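Home | Pipeline | Trials | People | Archive | Sign in

The statistician who waits for the phone to ring

Halima Mohamedi has spent most of her working life trying not to know things. As the independent statistician for the Pellthorpe trial, which is testing the gout drug dusafenib, she prepares the unblinded tables for the safety board. The sponsor, Olum Therapeutics, sees none of them.

"People at Olum study my face in elevators," she says. "I've started taking the stairs."

The trial enrolled 2,336 patients against a plan of 3,001, a gap she describes as "a rounding error, if you round like a drug company." The protocol was amended in April to let follow-up run longer in place of finding the missing patients. Mohamedi thinks this was sensible. She also thinks it took 131 emails, and she has kept them all in a folder named Dusa, after the drug's nickname in the office.

Is the main endpoint any good? She makes a face. Flares per year is what patients care about, she says, but a flare is a slippery thing to define. "One site wanted to know if a sore toe after a wedding counts. I said it depends on the toe. Then they sent me a form to sign saying I'd said that."

The board has met 2 times so far and both times advised the trial to carry on. Olum put out a cheerful press release after each. Mohamedi finds these hard to read without a drink. "Carry on means carry on. It doesn't mean the drug works. It means we didn't find a reason to send everyone home."

She is kinder about the Ramanauskas rule, the in-house stopping boundary that sets how strong an early result must be before the trial can end. It is so strict that one investigator asked her whether it had ever been met. "In simulations," she told him. "Very happy simulations."

What would she change? Fewer site visits, shorter consent forms, and a ban on the word "exciting" before the database is locked. She has brought up the last one at three meetings. It has yet to make the minutes.
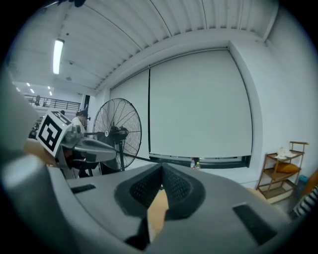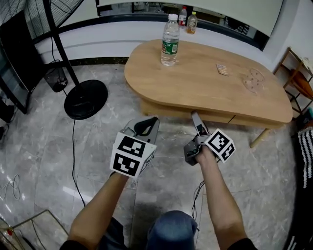
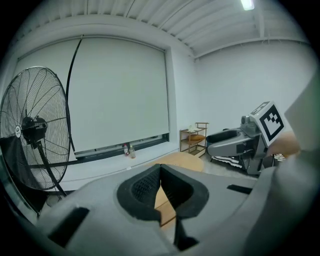 Gray hand-held grippers, seen in all three pictures.

Comments (3)

goutyinohio: It depends on the toe. Printing this for my doctor.

R. in data management: 131 emails is a quiet amendment. Ours needed its own spreadsheet.

plainjane: Do the patients get told when the board says carry on, or do we read the press release like everyone else?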